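4.3 Preparing for a group sitting

Applies to the Mivia pendulum board and the Flurkar session log. Read section 4.2 (Clearing the board) before starting.

1. Set the board level, with the north mark facing the sitter who will hold the pendulum.
2. Hang the pendulum from the grey cord. Allow 9 cm between fingertip and bob.
3. Open a new page in the log. Enter the sitting number, the hour and the initials of each sitter.
4. Agree on one question and write it out in full before the cord is lifted.
5. Hold still for seven breaths, then ask the question aloud.
6. Record the first settled swing only. Later swings go in the margin.

Note: Answers falling between two sectors are logged as "open". The Forsyth reading tables, entries 1 to 1,143, do not cover open answers.

Caution: Do not repeat a question in the same sitting. Stop if any sitter feels faint or distressed.

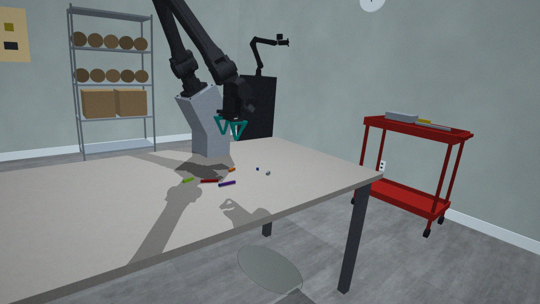
Greer Niven reports that the Fatmont circle lets the cord hang for a full minute between questions and gets fewer open answers that way. The longer pause is permitted. Enter it in the log beside the question, using the code P.

7. Close the sitting aloud, coil the cord anti-clockwise and return the bob to its pouch. Go to section 4.4.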